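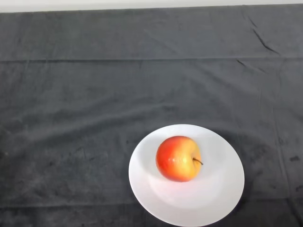

小型艇操纵与水上安全
第四讲 锚泊:锚具、锚索与走锚判断

适用对象:已修完前三讲(艇体与稳性、推进与舵效、靠离码头)的学员。本讲讨论总长在八米以下、以舷外机为动力的开敞式艇和小舱艇,内容以内湖、水库和有遮蔽的海湾为限。开阔水域过夜锚泊、风暴锚泊和海锚不在本讲范围之内。

修订日期:2021年3月17日。本版替换二月发放的讲义,主要改动在第三节(锚索长度的取值基准)和第七节(起锚受阻的处理)。旧版第三节的例题漏算艏高,请勿继续使用。

一、术语

锚泊:艇只借助锚与水底之间的抓持力,在一定范围内保持位置的状态。

抓持力:锚在特定底质中所能承受的最大水平拉力。抓持力与锚型、锚重、入土深度、底质抗剪强度以及拉力方向有关。锚重只是其中一项。

锚索:连接锚与艇的全部索具,包括锚链、缆绳、卸扣和转环。本讲中“锚链”专指金属链段,“锚缆”专指纤维绳段,两者合称锚索。

艏高:艇艏导缆器到水面的垂直距离。

锚索比:放出的锚索长度与锚位处总高度之比。总高度等于水深、锚泊期间预计水位上涨量与艏高三项之和。

回旋半径:锚泊艇绕锚摆动时,艇艉最远点到锚的水平距离。

走锚:锚在持续拉力下失去固定,随艇移动。锚短距离滑动后重新抓牢,也按走锚记录。

缆桩:甲板上固定锚索的受力点,本讲包括羊角和十字桩两种形式。

二、锚具

2.1 锚型

平板式锚(可折杆的双爪锚)。重量轻,收放方便,在密实的沙底和较硬的泥底抓持力高。弱点是拉力方向大幅改变后容易翻出,翻出后锚爪可能被杂物卡住而不能重新入土。在草底和石底表现差。

犁式锚。单爪,爪面呈犁形,分固定杆和铰接杆两类。拉力方向改变时多数能随之转动而保持埋入。适用于沙、泥和混合底。同等抓持力下比平板式锚重。

爪式锚。整体铸造或焊接,无活动部件。容易入土,对底质不挑剔,但单位重量的抓持力偏低,需要选大一号。

蘑菇锚。依靠自重和长时间下沉产生吸附。用作短时锚时抓持力很小,只适合无风的静水和极轻的艇。租赁艇上常见此型,接艇时应查明并据此限定锚泊条件。

四爪折叠锚。收纳体积小,在石底可以钩挂,在沙泥底抓持力有限。一般作为备用锚或小划艇用锚。

2.2 选型原则

锚的规格按艇长和受风面积选取,以制造商表格为准。制造商表格通常以中等风力和良好底质为前提;底质不良或受风面积偏大时,取上一档。带有硬顶、竖直风挡或多层钓竿架的艇,受风面积明显大于同长度的开敞艇,不宜只按艇长查表。

本课程练习用的 Brolska 锚为犁式固定杆锚,锚杆末端有两个孔位,前孔接锚链,后孔系浮标绳。两孔不得混用。

2.3 锚链段

锚与锚缆之间应有一段锚链。它的作用有三项:增加锚杆端的重量,降低拉力与水底的夹角;承受与底面的摩擦;在载荷波动不大时提供缓冲。缓冲来自链的悬垂形状,载荷增大后链被拉直,缓冲随即消失,此后的缓冲主要由纤维缆的伸长承担。

链段长度以不短于艇长为宜。链径应与锚缆强度匹配。练习艇使用的锚缆标称破断强力为 2,000 公斤,链和卸扣的破断强力均不得低于此值。工作载荷与破断强力不是同一概念,标签上只给出一个数值时,应先确认其含义。

2.4 锚缆

常用材料为尼龙。三股绞合尼龙缆伸长率大,吸收冲击较好,湿后略变硬。编织尼龙缆手感柔软,便于存放在狭窄的锚链舱。聚丙烯缆能浮于水面,易被螺旋桨卷入,抗日晒性能差,不用作锚缆。聚酯缆伸长率低,多用于帆索,作锚缆时冲击载荷直接传到缆桩。

锚缆与锚链的连接采用嵌环加卸扣,或直接插接。卸扣销拧紧后须用不锈钢丝或尼龙扎带锁固。绳结会降低缆绳强度,临时连接可用锚结,返航后应恢复为嵌环。

锚缆末端必须系固于艇体。末端未系固而将整条锚索放失,是小艇失锚的常见原因。检查时将缆绳全部倒出,从末端向锚端逐段查看,末端固定点放在第一项。

三、锚索长度

3.1 几何关系

设放出的锚索长度为 L,总高度为 H。将锚索近似为直线,则锚索与水底的夹角 α 满足:

sin α = H ÷ L

锚索比为 3 时,α 为 19.5 度;锚索比为 5 时,α 为 11.5 度;锚索比为 7 时,α 为 8.2 度。上述数值未计入锚链下垂,因此是载荷较大、锚索绷直时的情形。载荷较小时,链段平卧于水底,锚杆端的实际拉力方向更接近水平。

从数值可以看出,锚索比由 3 增至 5,夹角减小 8 度;由 5 增至 7,夹角只再减小 3.3 度。继续增加锚索比,收益递减,而回旋半径按近似比例增大。

3.2 取值

午间短停,有人值守,风力小:锚索比不小于 5。
无人值守,或风力中等:锚索比不小于 7。
风力增强而一时不能离开:在回旋空间允许的范围内继续放出。

全链锚索可取较小值,但小艇一般不配全链,不作讨论。

3.3 例题

已知:锚位水深 2 米,预计水位上涨 1 米,艏高 1 米,艇长 6 米,锚索比取 7。求放出长度与回旋半径。

总高度 H = 水深 + 上涨量 + 艏高 = 4 米
放出长度 L = 7 × 4 = 28 米
锚索水平投影 = √(28² − 4²) = √768 = 27.7 米
回旋半径 = 27.7 + 6 = 33.7 米

若漏算艏高和上涨量,会得到 14 米的放出长度,实际锚索比仅为 3.5。水深越浅,艏高所占比例越大,漏算造成的误差也越大。

3.4 全索长度的限制

练习艇的锚索全长为 50 米。系固于缆桩并保留导缆所需的余量后,可用长度小于全长。按全长计算,锚索比取 5 时总高度上限为 10 米,取 7 时为 7.1 米。Nokcombe 水库坝前区域水深超过这一上限,列为不可锚泊区。

3.5 标记

锚缆上应有长度标记,自锚端起算,每隔固定长度缝入色线或穿入标签。漆标磨损快,每季检查一次。没有标记时,可按双臂展开的长度估量,使用者应事先用卷尺校准自己的臂展。

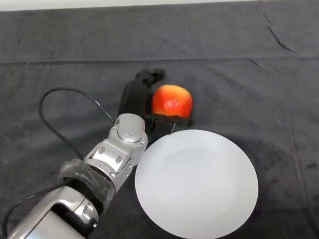
阅读时间:15 分钟

四、底质与锚位选择

4.1 底质

沙底。密实细沙的抓持力良好,锚入土快。粗沙和砾石混合时,锚爪可能只在表层拖动。

泥底。硬泥抓持力良好;稀软淤泥抗剪强度低,锚需要较大爪面和较长时间沉入。在淤泥中倒车过早、过猛,会把锚从软层中拖出。

黏土。一旦入土抓持力很高,但表面坚硬时难以穿透。锚翻出后爪面往往裹有泥块,必须提起清理后再抛。

水草。锚爪常停在草层中,拉力较小时显示为抓牢,载荷增大后连草带根一起拖出。应寻找草间裸露的沙斑。

岩石。锚依靠钩挂固定,抓持力无法预估,方向一变就可能脱开。起锚时受困的概率也高。需要在石底停留时,应系浮标绳。

水图上的底质代号只代表测点附近的情况。抛锚前可用系绳铅锤蘸油脂取样,或观察提起的锚爪所带物质。测深仪回波较宽、尾迹较长时多为硬底,较窄较弱时多为软底,判读应结合机型说明。

4.2 遮蔽

选位时先看风向,再看浪和流。上风一侧有岸线遮挡的水域浪小,锚索载荷平稳。高陡岸壁背后可能出现阵性下沉气流,风向不定,艇只摆动幅度大,这类位置不一定优于稍远的平缓岸段。

天气预报中有风向转变时,按转变后的风向复核:原来的上风岸是否会变成下风岸,回旋圆内是否有浅点,撤离航路是否保持畅通。

4.3 间距

与固定障碍物的距离应大于回旋半径再加余量。余量考虑锚位误差、锚入土前的滑动和驾驶反应时间,练习中取一个艇长以上。

与其他锚泊艇的距离按两艇回旋圆不重叠计算。不同艇型对风和流的响应不同:吃水浅、上层高的艇随风摆动,吃水深的艇更多随流。两艇同时回转的假设在风流不一致时不成立。

后到者应避让先到者。询问对方放出的锚索长度是正常做法。

4.4 禁锚区域

航道、回旋水域、码头进出口、水底电缆和管线上方、取水口附近、水上飞机起降区及当地划定的保护区内禁止锚泊。Burnwood 湾西侧有取水设施,本课程规定练习艇与取水口浮标保持 200 米以上距离。这是课程规定,当地法规有更严要求时从其规定。

五、抛锚程序

5.1 准备

(1)确认水深、底质、风向、流向和预计水位变化。
(2)计算放出长度和回旋半径。
(3)将所需长度的锚缆倒出,在甲板上呈大幅往返状铺放,检查有无扭结。
(4)在预定长度处将锚缆绕上缆桩,确认末端已系固。
(5)确认锚缆经艇艏导缆器外侧引出,不压在护栏之上。
(6)驾驶位与艏部约定手势:前进、倒车、空挡、停止。发动机运转时口令不易听清,以手势为准。
(7)全体人员穿着救生衣。艏部操作人员穿有防滑底的鞋,脚不得踏入绳圈。

5.2 抛放

顶风或顶流低速驶向锚位,两者方向不一致时,以停车后艇艏自然指向为准。可先在锚位附近停车观察漂移方向。

驶过预定锚位少许,停住。待艇对地速度为零或开始后退,将锚从艏部垂直放下,不得抛掷。锚触底后,手上载荷突然减轻。此时艇应继续缓慢后退,锚缆随后退逐步放出,使链段沿后退方向展开。一次放完会使锚链堆积在锚上,缠绕锚爪。

放至计算长度的一半左右时,可短暂绕桩使锚受力定向,随后继续放出。

5.3 入土

放足长度后在缆桩上系牢。艇受力回直后,以怠速倒车使锚索缓慢绷紧,保持片刻,再逐步增加油门。舷外机倒车时艉部下沉,开敞艇应注意艉板进水,并将载人适当前移。

受力过程中,艏部操作人员可将手掌轻放在导缆器外侧的锚缆上。锚拖动时,缆上有断续的抖动;抓牢后,缆绷紧而平稳。手指不得伸入缆与导缆器之间。

停车后记录锚位、时间、水深、放出长度和至少两组岸上叠标。

5.4 从艉部抛锚

严禁以艉部锚泊作为唯一锚泊方式。艉部干舷低,又集中了发动机、油箱和乘员重量,锚索受力时艉部进一步下压,迎面来的浪容易越过艉板。本课程第一讲中讨论的进水后自由液面效应在此完全适用。

垂钓时为限制摆动而加设艉锚的做法,只限于无流、无明显风浪且有人值守的水域。艉锚应能立即解脱,缆端使用可快速松开的系法,刀具置于伸手可及处。有流河段不得使用艉锚。

六、载荷与走锚

6.1 风载荷估算

风对艇体的作用力可按下式估算:

F = ½ × ρ × C × A × V²

式中 ρ 为空气密度,取 1.2 千克每立方米;C 为阻力系数,开敞艇正向受风取 1.2;A 为正向受风面积,单位平方米;V 为风速,单位米每秒。

取 A 为 3 平方米,风速 10 米每秒时,F 为 216 牛;风速 15 米每秒时,F 为 486 牛。风速增至 1.5 倍,载荷增至 2.25 倍。

该式给出的是稳定风下的静载荷。阵风、浪的俯仰和艇艏偏荡会产生远高于静载荷的瞬时峰值。艇偏离风向时,侧面受风面积大于正面,A 也随之增大。因此静载荷不能直接用来核定锚具。

6.2 走锚的判断

单一岸标方位的变化不足以说明走锚,艇只在回旋范围内摆动同样会改变方位。应使用两组方向相差较大的叠标,并比较艇艏指向相同时的读数。

下列现象同时出现两项以上时,按走锚处理:叠标持续向同一方向张开;锚缆有抖动或忽紧忽松;艇艏不能保持迎风,艇身横转;测深仪水深单向变化;与邻近锚泊艇的相对距离单向变化。

使用卫星定位锚位报警时,报警圆的圆心应设在锚的位置,半径略大于回旋半径。开机时以艇位为圆心是常见的错误设置,会造成艇在正常摆动时报警,或因半径放得过大而在走锚后迟迟不报。

6.3 走锚后的处理

有回旋余地时,先起动发动机,再放长锚索。放出时保持锚缆微受力,避免艇后退后突然绷紧。放长后重新做叠标观察。

余地不足或放长无效时,用车顶住风,收锚,另选锚位。锚提出水面后清理爪面再抛。在同一位置连续两次不能抓牢,应判定底质不适,更换区域。

发动机不能起动时,立即放出全部可用锚索,抛下备用锚,发出求助信号。

七、起锚

7.1 常规程序

起动发动机并确认冷却水排出正常。驾驶位以低速向锚的方向前进,艏部用手势指示锚缆方向,并收取松弛部分。不得以人力拉动整艇,也不得使艇驶过锚缆。锚缆垂直后停车,绕桩一圈,借助艇体浮力或波浪使锚松动,再提起。

锚出水后在水面附近涮洗,检查爪面,放入锚架并插好固定销。锚缆按顺序入舱,末端仍保持系固。锚完全离水并固定之前,驾驶位不得加速。

7.2 起锚受阻

锚不能松动时,依次采用下列方法:

(1)将缆在垂直位置系牢,等待数分钟。
(2)稍放长锚缆,低速驶向与原受力相反的方向,从反向牵引。
(3)放长后以锚为中心缓慢绕行,变换牵引方向。
(4)如设有浮标绳,由浮标绳从锚冠端提拉。

绕行时锚缆应始终从艏部引出。将锚缆移到艉部系固后用车硬拉,可能使艉板瞬间没入水中,一律禁止。

上述方法均无效时,在缆端系浮具后解脱,记录位置,返航后报告。情况紧急时可直接割断。锚具属于可以放弃的装备,割缆不需要事先请示。

旧版讲义曾列有“利用舷侧缆桩横向牵引”一条,本版删除。横向牵引力矩直接作用于横倾方向,对小艇稳性不利。

八、保养与检查

每次使用后:淡水冲洗锚、链和缆,晾干后入舱。检查卸扣销锁固件。

每月:检查锚链镀层和链环磨损,检查嵌环处缆绳有无断股、压扁和发硬。

每季:全长倒出锚缆,补做长度标记,调换易磨段位置。缆桩底座螺栓复紧,检查甲板下垫板有无开裂和渗水。

链环磨损后的直径低于制造商规定值、缆绳任一股断裂、卸扣变形或销钉不能顺畅旋入,均应更换。变形的卸扣不得敲直再用。

九、水上实习安排

地点为 Kocabaş 码头外侧练习水域,底质以沙泥混合为主。每艇配驾驶、艏部操作和记录各一名,轮换进行。练习项目如下:

项目一:按给定水深计算放出长度,完成一次抛锚并记录两组叠标。
项目二:在锚索比为 3 和 5 的条件下分别以相同转速倒车,记录锚缆状态和叠标变化。
项目三:模拟走锚,完成放长、复核、收锚和换位。
项目四:起锚,重点检查艇不越过锚缆。

记录表填写要求:长度以米计,取整;风速注明实测或预报;底质注明来源(水图、取样或锚爪附着物)。未抓牢的抛锚也要完整记录,不得只保留成功的一次。

风速超过教练规定上限、能见度不足以辨认岸标或水域内有拖带作业时,实习改期,当日改做岸上锚缆检查与插接练习。

十、复习要点

掌握总高度的三个组成项,能独立完成 3.3 节的计算。

掌握五种底质的抓持特点,能说明水草底在低载荷下容易误判的原因。

能按顺序复述抛锚、入土和起锚程序,并指出发动机处于空挡、倒车或前进的时段。

能设置锚位报警的圆心和半径。

下一讲:夜间航行灯与锚灯的识别。请携带水图、平行尺和本讲实习记录表。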